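Prurkdale Episode Index

README for the data files, November 2024 release

What you have downloaded

A hand-typed index of Prurkdale, the seaside mystery serial that ran for nine seasons and explained itself in none of them. The set covers all 227 episodes, including the two-part finale, which the network counted as one episode and everyone else counted as a mistake.

The index grew out of a spreadsheet kept to settle an argument over which season the lighthouse burned down in. (Season four. Then again in season seven, with the same footage.)

Files

episodes.csv — one row per episode: season, number, title, first air date, writer, director, running time.
recaps.csv — short plot summaries, in plain text. Spoilers throughout. The show is old enough to vote.
cast.csv — credited performers by episode. Uncredited ones go in the notes column if two sources agree.
clellonholm.csv — the 30 episodes of the spin-off, Clellonholm, kept separate so that people who prefer to forget it can.

How it was put together

Titles and credits were typed from the screen, from the home releases where those exist and from off-air tapes where they don't. Season two was never released at all, and 108 rows across the set carry the flag "tape" in the source column. Treat running times on those rows with suspicion, as some tapes start in the middle of the weather.

Recaps were written from scratch. Please don't paste in text from the old Naller fan guide, however good it is on the subject of the harbormaster's twin. 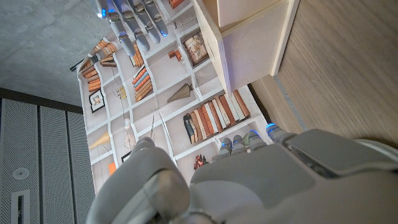 Known problems

Air dates for season five follow the East Coast schedule. The West Coast got three of them in a different order and reportedly enjoyed the season more.

The character Ho is listed under one name only. Scripts, end credits and the tombstone in the season six opener spell it three ways, and we went with the tombstone.

Recaps over 3000 characters get trimmed on export. This affects only the finale, and the part that is lost is the dream.

Episode 9 of season three has no director. The credit on screen is for a caterer, and we have left the cell blank.

Corrections

Send the episode row, the column, and where you saw the right answer. "I remember it clearly" was accepted as a source until July and caused most of the errors in cast.csv — they are still being pulled out.

License

Reuse the tables as you like, with credit to the Prurkdale Episode Index. The show itself belongs to whoever ended up with it.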